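Gilham swap shop reopens in the old seed merchant's on Acuña Street

Oct 14, 2018

After a summer of packing, unpacking and a good deal of tea, the Gilham Swap Shop opened its doors again on Saturday morning in the former Purnitz seed merchant's, and by lunchtime the queue for the jigsaw table went right back past the bakery.

The shop, where people bring in things they no longer need and take home things they do, had to leave its old rooms behind the library in February when the lease ran out. For a while it looked as though that might be the end of it, and plenty of people in town had resigned themselves to the charity bags and the tip. Then the Purnitz family offered the ground floor of their building at a rent of £100 a month, and a collection was started to put in new lights and mend the back step, which had been a menace for as long as anyone can remember.

The collection raised £811 in the end, a good part of it from a sponsored walk along the canal in quite dreadful rain.

"I came home with a pair of curtains and a fondue set, so I'm not sure I've understood the idea of clearing out," said Dela Amegashie, who had walked over from Cuter Lane with her two daughters and a pram full of outgrown shoes. The girls had chosen a kite, and were very keen to be allowed to take it up the hill before the wind dropped. 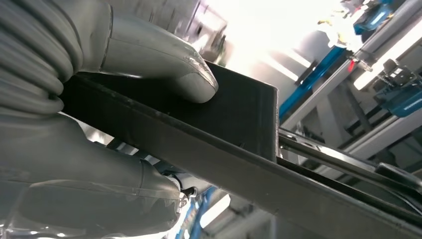
Griet Brouwer

The new rooms are a good deal bigger than the old ones, and the seed merchant's long counter has been kept, along with the little brass scoops that hang behind it. Children's clothes are in the front window, kitchen things down the left-hand wall, and books in what used to be the bulb store, where it still smells faintly of earth and sacking on a damp day.

Pilar Garrido, who runs the shop with Abelardo Carrasco, said they had taken in roughly 500 items during the week before opening, and that she had given up trying to guess what would come through the door next. A set of bowls went within minutes, as did a sewing machine and a very handsome birdcage. A box of single gloves was still there at closing time, but Ms Garrido has hopes of it now the colder weather is on its way.

Membership stands at 377, and new members are welcome at any time. It costs nothing to join, although there is a jar on the counter for the electricity. You don't have to bring something in order to take something, and Mr Carrasco is anxious that people should know this, as he has seen more than one neighbour turn back at the door with empty hands and an embarrassed look.

The shop can take most things that one person can carry, provided they are clean and in working order. It can't take mattresses, car seats or opened paint. Larger furniture can be advertised on the cards by the door, which are changed every fortnight.

Opening hours are Tuesday to Saturday, 10am to 4pm, with a late evening until 7pm on Thursdays. The side entrance on Acuña Street has a ramp, and there is a bell to ring if you would like a hand with your bags.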